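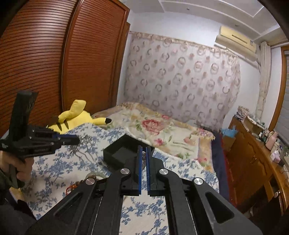

The bed before making: patterned sheet, quilt still bunched at the head.

How to make a bed in a small bedroom

In our flat in Plokthorpe the bed fills most of the room, so I cannot walk freely on all sides. After some years I have a method which takes me 3 minutes in the morning.

1. Clear the bed first. Soft toys, boxes and books go on a chair. Pikachu too – he comes back at the end.

2. Open the window for 10 minutes and leave the quilt folded back during this time.

3. Smooth the sheet from the middle to the sides with flat hands. On a sheet with flowers and branches the creases are difficult to see, so feel for them. Tuck the far side before the near one.

4. Take the quilt by its two top corners and pull it towards the foot of the bed. If it has a big flower, like our rose, use this as a guide for keeping it straight.

5. Let the quilt hang the same length left and right. With a mattress 80 cm wide this is quickly checked by eye.

6. Put the toys back against the pillow, and small things in an open box. A square one stands better when the quilt is pulled tight.

On Saturday I change the sheet. I wash ours at 40 degrees, inside out – the blue stays fresh longer this way.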